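开放日

特伦多尔盖特社区服务中心的开放日定于七月举行，上午九时开门，下午四时闭门。依照筹备通知，来宾应先在门厅签到，领取编号牌，再由工作人员引入二层。我领到的号码是1251。接待员提醒我，编号牌须在离场时交还，遗失者应填写说明。

本次开放日由斯塔玛公司承办，托伊沃宁事务所负责监督。主题载于请柬正面：“日常家务动作之示范与记录”。请柬背面另有一段小字，称来宾可就所见提出书面意见，意见将于三十日内得到答复。我在档案部门任职多年，深知此类承诺的分量，遂将请柬折好，收入内袋。

二层的走廊已经过清理，墙上贴着参观路线。引导员走在前面，步幅均匀，每到一处门口便停下，宣读该房间的用途，待队尾的来宾跟上后方继续前行。第一间陈列历年文书，第二间播放短片，第三间即为示范室。她请各位来宾保持安静，并说明示范期间操作人员不便答问，有疑问者可记在卡片上。

我们进去时，示范已在进行。操作人员手持夹爪，头戴小型摄像机。 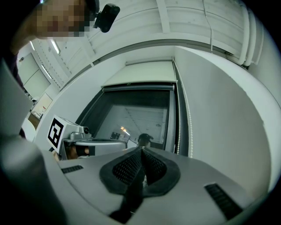 引导员继续宣读说明。她说，斯塔玛公司迄今已整理家务动作2876条，其中经托伊沃宁事务所复核通过者2489条，其余退回重做。一位来宾低声询问退回的理由。引导员翻到说明书的附页，念道：动作迟疑、动作重复、动作目的不明。念毕，她将附页合上。

我想起母亲。她晚年独居于特夫洛旧区，家中有一幅卷帘，每日清晨升起，傍晚放下。她的手已不大听使唤，常常捏住珠链，停上许久，再松开，再捏住。若依附页所列，她的每一次升降恐怕都应退回。那幅卷帘在她去世后由我拆下，登记入家庭物品清册，备注一栏至今空白。

示范室的窗上也有一幅卷帘，配白色珠链。我原可以随队前往下一间，但引导员并未催促，我便留在原处。屋内无人高声说话。两只夹爪靠近珠链，相隔甚窄，爪口向上。

我在意见卡上写下第一句话：建议对“动作迟疑”一项另设类别，不予退回。写完之后，我又觉得理由不够充分，便在下面补写：迟疑者亦在做事。这句话不合公文体例，我考虑过将其划去，最终予以保留。

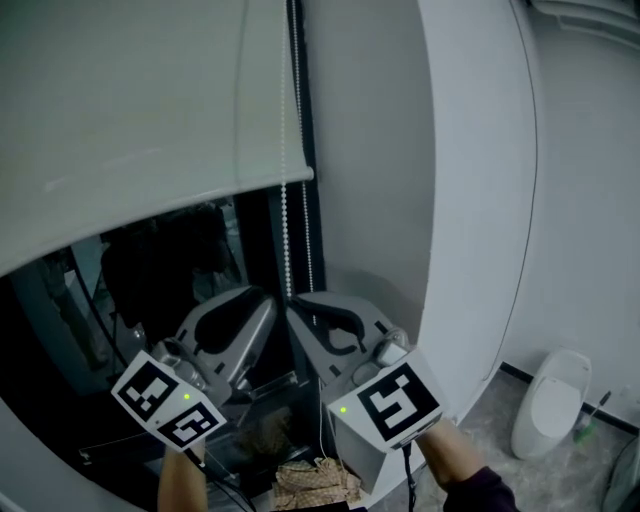 站在我身旁的来宾看了看卡片，低声说，这样的意见他去年也提过，答复倒是按期寄来了，只有一行：已阅，存档。他又问我，是否知道存档之后由何处保管。我回答说，由我所在的部门保管。他点了点头，没有再问，随后在自己的卡片上也写了几个字，写得很慢，中途停笔两次。

下午的座谈会在一层举行。斯塔玛公司的代表宣读了年度计划，托伊沃宁事务所的代表宣读了复核办法，两份文件的措辞大体一致。提问环节共收到卡片若干，主持人逐张念出，念到我的那一张时，略去了补写的那一句。我未提出异议。会议记录须以念出的内容为准，这是章程所定。

散会后我在门厅交还编号牌。接待员核对了号码，在登记簿上画了一道横线，又问我对开放日是否满意。登记簿上设有“满意”与“不满意”两栏。我握着笔，没有立即落下。后面已有来宾等候，接待员并不催我，只把登记簿向我这边转了转，使格线与桌沿平行。

秋天，答复如期寄到，比我预想的多出一行。第一行写着：已阅，存档。第二行写着：“动作迟疑”一项，暂缓退回，留待另议。我按照规定将来函编号，归入当年的卷宗。当晚回到家中，我取出那本物品清册，翻到卷帘所在的一页，在备注栏里填写了它原先悬挂的位置，以及每日升降的时刻。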